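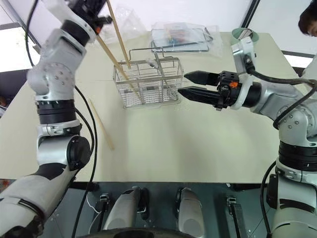

有位读者在上一版页面底下留言，问筷子这种活到底能不能用遥操作教，他试过别家的手柄，夹爪一合筷子就转，转完筷尖朝哪儿全凭运气，录了一下午没有一条能用。他还问我们能不能把“怎么拿稳”这件事写到产品页里，别光列参数。

能教，而且我挺爱教这个的！这条留言我看了好几遍，干脆把整个页面重写了一遍。参数还在，放后面了，前面先聊怎么用。

Skuresico 双臂示教套件
Hular 出品
页面更新：2025年9月30日

先说它是干什么的

Skuresico 是一套给双臂机器人录示教用的主手，左右各一只，人坐着或者站着握住主手做动作，机器人那边的两条臂跟着走，关节角、夹爪开合、相机画面一起存下来，拿去训练策略。也可以不用主手，切到拖动模式，直接扶着机器人的臂走一遍。两种方式我们都支持，同一个任务里也可以混着来，我自己就经常混（后面讲为什么）。

我在 Hular 负责这套东西的应用调试，说白了就是客户拿到手之前，我先把能踩的坑踩一遍。所以页面里会有不少很碎的话，您挑着看。

筷子、铁丝篮，还有两只手怎么分工

长木筷配不锈钢铁丝篮是我最喜欢拿来试主手的任务。筷子细长，手腕差一点点，筷尖就差出去一大截；篮子是一根一根的细铁丝，筷子很容易从格子里穿出去，或者卡在边沿上。主手要是有一点发飘，在别的任务上看不出来，一到筷子这儿全露馅了。

左臂拿着筷子往篮子里送的时候，右边的夹爪我习惯张着，停在篮子旁边，随时准备扶一把。刚上手的人最常犯的毛病是把另一只手忘了，左手忙得满头汗，右手搁在那儿一动不动，等篮子真被带歪了才想起来去够，那一条数据里右臂的动作就特别突兀。我的建议是从开头就让右手“在场”，哪怕只是慢慢靠过去停住。策略学到的东西会顺很多。

回到留言里说的筷子打转。平行夹爪夹圆杆，接触面就那么一条线，转是很正常的。我一般这么处理：

夹的位置往筷子粗的那头挪，别贪图筷尖好控制就夹中间。

合爪之前先把手腕转到最后要用的那个角度，别夹起来再大幅翻腕。翻腕的时候惯性最容易把筷子甩偏。

扳机慢慢收。Skuresico 的扳机是连续量，您捏多少夹爪就合多少，不用一下扣到底。很多用惯了按钮手柄的朋友第一天都会扣到底，过一晚上就改过来了。

如果任务本来就要两根筷子一起拿，就把两根当成一束来拿，别指望平行夹爪像人手那样让它们自己开合。想做真正的“夹菜”动作，需要专门的指尖，Onis 那套指尖可以选配，下面有。

什么时候用主手，什么时候直接拖

我的习惯是，大范围的移动用主手，最后对准篮口那一小段，如果反复录不好，就先切拖动模式扶着臂走一次，看看臂在那个位置到底舒不舒服。有时候问题根本出在姿态上，肘部顶到了桌沿，或者手腕已经接近限位了，您在主手这边是感觉不到的，就会一直觉得“怎么老差一点”。扶一遍立刻就明白了。

扶的时候人会挡相机，这点要提前想好。我们把拖动录到的轨迹单独打了标签，导出时可以选择只要轨迹不要画面，之后让机器人自己回放一遍，画面重新采。回放前请把桌上的东西摆回原位，这一步没有捷径，我在桌面上贴小纸胶带做记号，土办法，好用。

切换模式不用断电。主手底座侧面有个拨杆，拨过去以后从动臂会先停住，等您按确认才放开。放开的一瞬间臂会有一点点下沉，手要先托着再按！负载设置没填对的话下沉会更明显，换了夹爪一定记得去改。

录制软件 Amoah

套件里带的录制软件叫 Amoah，装在工控机上，浏览器打开就能用。界面做得很素，左边是相机，右边是曲线，下面一个大大的录制键。脚踏开关也能触发录制，我强烈建议用脚踏，两只手都握着主手的时候去够键盘，结尾那几帧必定是抖的。

几个我自己天天用的功能：

录废了马上踩两下脚踏，这条直接进废片箱，不弹窗口。废片箱不会自动清空，隔几天进去翻翻，常能捡回几条开头很好、结尾手滑的，剪掉后半截还能当子任务用。

每条录完可以给一个标签，我只用三种：顺、能用、纠正。“纠正”是指中途出了岔子但救回来了，比如筷子碰到篮沿，退一点再进去。这类数据别删，也别太多。全是完美示范的数据集，训出来的策略一碰到篮沿就傻在那里，我见过很多回了。

时间对齐看曲线就行。主手和从动臂的两条曲线叠在一起，正常情况下从动那条稍微晚一点点，形状一致。要是某个关节的曲线长得跟主手不像，先停下来查线，别接着录。

导出格式在设置里选，常见的训练框架都能读。相机画面默认压缩，想要无损的请自己准备大一点的硬盘，真的会很大。

我录筷子任务的节奏

很多朋友问到底要录多少条。我没法替您的任务打包票，只能讲我自己的做法。筷子进篮这个任务，我第一轮录了66条，录完就去训，没有一口气往上堆。训出来跑一跑，看它在哪儿犹豫，再回来有针对性地补。比如它总在篮子的提手附近绕弯，那就把篮子转几个方向多录一点；比如它对桌上散放的筷子视而不见，那就补几条捡筷子的。

摆放要变，但一次别变太多。我会先固定篮子只挪筷子，之后再动篮子。桌上有别的杂物也无妨，塑料袋、杯子什么的，放着就放着，现场本来就不会干干净净。要注意的是透明袋子会反光，换个时间段光线一变，画面差别挺大的，早上和下午各录一些比较稳妥。

还有，人会累。握主手录精细动作很费肩膀，录到后面动作会变快、变糙，自己还察觉不出来。我录一阵就站起来倒杯水，回来先看一眼刚才的曲线，毛刺变多了就收工，第二天再来。宁可少几条。

同一批数据尽量由同一个人录。两个人手法不一样，一个喜欢从上面往下插，一个喜欢从旁边斜着进，混在一起策略会在中间左右摇摆。非要换人的话，先让后来的人看着前面的录像学着做几遍。

参数和箱子里的东西

主手：左右各一只，关节排布与从动臂对应，带重力补偿。松手以后会停在原处，不会啪地掉下去，不过长时间离开还是请挂回支架。

扳机：连续行程，回弹力可调，有软硬两档弹簧，另一档放在配件袋里。手小的朋友换软的那档，录久了手指不酸。

连接线：5米，主手到工控机。够绕过一张大桌子了。请把线从身后走，从身前走迟早会被椅子轮子压到。

拖动模式：支持，需要从动臂开放力矩控制接口。您手上的臂型号行不行，下单前发给我们确认一下。

脚踏开关：含在套件里。

Amoah 软件：含在套件里，随机器授权，换工控机时跟我们说一声，重新发授权文件。

Onis 指尖：选配。窄头的适合捏小件和细杆，宽头带浅槽的适合筷子这类圆杆，槽能挡住一部分打转。两种都是磨损件，橡胶面磨亮了就该换，别等到夹不住。

不含：机器人本体、相机、桌子、篮子、筷子。筷子是真有人问过的，捞面用的那种长木筷，超市就有。

安装的时候留点心

主手支架和机器人最好面向同一个方向，人站在后面，左手就是左臂，右手就是右臂。有客户为了看得清楚，站到机器人对面去操作，左右前后全是反的，软件里虽然有镜像选项，我还是劝您别用，脑子转不过来的那半秒钟全会录进数据里。

从动臂上的线缆要留出余量，又不能垂得太长。绑带绑在臂的中段，手腕转到两头的极限各试一次，线不绷紧也不扫桌面就可以了。

第一次上电请把从动速度调到最低，主手和从动臂的姿态先摆得差不多再按跟随。软件会检查两边的差距，差太多不让您跟随，这个检查请不要关。

急停放在手肘能碰到的地方。桌子另一侧有人的时候，跟他打声招呼再按跟随，录的人眼睛都盯着夹爪，余光是靠不住的。

价格、试用和售后

整套价格跟从动臂型号有关，请发型号过来报价。想先试试手感的，可以申请试用，押金2000元，设备完好退回后原路退还。试用机和正式机是一样的配置，扳机可能被前面的朋友捏得松一点，介意的话备注一声，我给换新弹簧。

主手保修2年，脚踏和线缆坏了也在保修里，Onis 指尖属于磨损件，不保。自己拆过关节的不保，这个真的请别拆，里面的编码器装回去要重新标定，得寄回来弄。

九月下单的朋友，这一批主手已经换了新的腕部限位垫，比以前安静，转到头不再“咔”一下了。老用户想换的话单独联系我们寄垫子，自己贴就行，撕掉旧的，酒精擦干净，等干了再贴。

大家常问的

能不能只买一只主手？可以，单臂任务够用。以后想加另外一只，软件里添加设备就行，不用重装。

左撇子怎么办？双臂的不用管。单臂的下单时选左手款，扳机位置是反过来的。

可不可以隔着网络远程操作？同一个局域网里没问题。跨城市的我试过，能动，但筷子这种活延迟一大就很难受，叠毛巾之类慢一点的还行。想试的话先把从动速度降下来，旁边一定留个人守着急停。

录的时候手抖，软件能不能滤掉？有平滑选项，默认很轻。开太大动作会发黏，对准篮口时总会冲过头，我一般就用默认值。

别的问题直接在页面底下留言吧，筷子的、篮子的都欢迎，参数没写到的我看到了就补上来。发型号询价的请顺手附上夹爪的型号，省得我再追着问一遍。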